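Subject: Re: [windowsill-growers] Basil going leggy by the end of winter

Hi all,

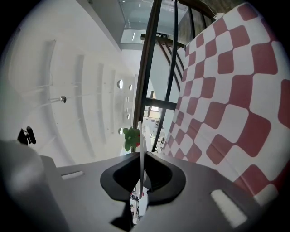

Ákos, your message got me out of my chair and over to the kitchen window, so thank you for that! I've been growing herbs indoors for 12 winters now and basil still gives me more joy (and more grief) than everything else put together. The thing I wish I'd learned sooner is to pinch early. Once you've got a small cluster of green leaves at the top, have a look at where each pair joins the stem and you'll usually find two tiny shoots waiting. Take the tip off just over those and both of them get going. It feels brutal the first time, I know!

Ákos Kocsis wrote:

> Has anyone on the list kept basil bushy right through July? Mine
> starts well, then shoots up to a silly height with a few sad leaves
> on the end. It's on a north-facing sill in Tapley, gets sun until
> 2 in the afternoon and I water it every morning before work. Should
> I be feeding it more? I also wondered if the variety is the trouble.
> It came from a packet of mixed seed my sister gave me.
>
> Ákos

I wouldn't feed it more, not in July. Mine gets a weak liquid feed once a month over winter and seems happy with that. Watering every morning sounds like a lot to me. Push your finger in up to the first knuckle and if the soil's still damp, leave it until tomorrow. My neighbour's basil sat in a saucer of water for weeks and went black at the base, poor thing, and she's a far better gardener than I am.

Light is the big one. Your sill sounds lovely, but winter sun is weak even on a clear day and the plant is stretching to find more of it. I turn my pots a quarter turn whenever I fill the kettle – no system, just habit – and they grow a good deal straighter. If you can move the curtain back off the glass, do that too.

As for variety, I'm a bit in love with a small-leafed one called Trullier that I got in a swap. The leaves have a peppery, almost clove flavour and the plant stays low and round without much fuss. I've also tried Preltus, which has gorgeous big leaves for pesto but sulks if the kitchen drops cold overnight. If anyone has grown both side by side I'd love to hear how you went!

Don't throw out the tips you pinch off, either. Stand them in a glass of water with the lower leaves stripped and most will root. I had so many last year that I was leaving them on doorsteps.

I've got spare Trullier seed in an envelope here if you'd like some, Ákos. Send me your address off-list and I'll pop it in the post.

Happy growing,
Jo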